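Sleep, month two (a messy update)

Posted in September, 7 comments

Ok so quick one, I have 15 minutes before I have to leave. Last time I said I'd report back on the whole "fix my sleep" thing and then didn't. Sorry. Month two is done. Mixed results. More good than bad I think.

Where I was: in bed by eleven, awake till one, phone in hand, up at six feeling like wet cardboard. Weekends sleeping till ten to make up for it. Every article says don't do that. Did it anyway for years.

What I changed first was the wake time. Six fifteen, every day, no exceptions. Ok two exceptions. First week was awful. Fell asleep on the bus and woke up in Ballard, which is not where I live or work. Second week less awful. By week three I was yawning at ten at night like a normal person, and I hadn't yawned at ten since college.

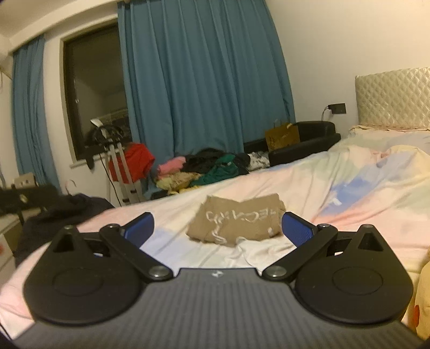 Then coffee. I was a four o'clock coffee person. Big one. Moved the cutoff to noon, had a headache for days, was not nice to be around. Now it's one mug of the Dornetti dark roast in the morning and maybe a half mug before lunch. I miss the afternoon one mostly for the walk to get it, so I kept the walk. Just walk there, look at the pastries, walk back. Sometimes buy the pastry. Nothing in the sleep books about pastry.

Phone. Ugh. Tried leaving it in the kitchen. Lasted four nights, then I needed the alarm, then I needed the weather, then it was midnight and I was reading reviews of a garden hose. I don't have a garden. So I bought a plain alarm clock, the small Kistum one, two buttons and a dial. Ticks a little. Put it in a sock the first week and then stopped hearing it. Phone goes on top of the fridge now and I have to really want it to go get it.

Reading instead. Found a fat paperback of some family saga, 676 pages, and it is perfect becuase nothing happens. People inherit a mill. They argue about the mill. I get through three pages and I'm gone. At this rate I finish it in the spring and no, don't tell me what happens to the mill.

Stuff that did nothing for me: magnesium (expensive pee, maybe), the tea that tastes like a lawn, a breathing app that kept asking me to upgrade while I was breathing. Also the eye mask. Woke up with it around my neck every single time.

Stuff that did something: cooler room. Window open a crack, even when it rains. Lighter covers than I thought I'd want. And no dinner after eight, which is hard when you get home at seven thirty and there's onions to chop. Been making a big pot of soup on my day off and heating it up. Lentil mostly. Very sick of lentil.
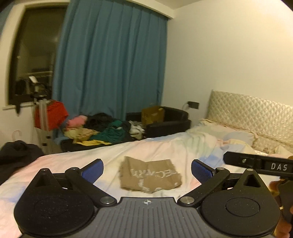

Llorente

Somebody asked in the comments about naps. I'm pro nap but short. Over 30 minutes and I wake up not knowing what year it is, and then the night is shot. Set the clock for twenty, lie down, even if I don't sleep it sort of counts. If it's past three I skip it and go to bed early. Going to bed early at my age used to feel sad, now it's the best part of the day.

Numbers, since a couple of you wanted them. I don't wear a watch for this, tried one, lay there worrying about my score. So it's just a notebook by the bed, good night / ok night / bad night. Mostly ok nights. A good run in the middle of the month, then a work deadline and a bad patch, then ok again. Not exciting, I know. Before this it would of been bad bad bad with a good one thrown in by accident.

Still waking up at four sometimes. No idea what that's about. I used to lie there doing math about how many hours were left and now I get up, drink some water, sit in the dark in the living room like a ghost, go back. Half the time it works. If anyone has a fix for the four o'clock thing please say so, and if it's lavender, I've done lavender.

Next month is light. Mornings are getting darker and I can already feel the alarm getting harder. Might get one of those bright lamps, might just sit closer to the window with my mug. Will report back, probably late again.

Ok bus. Bye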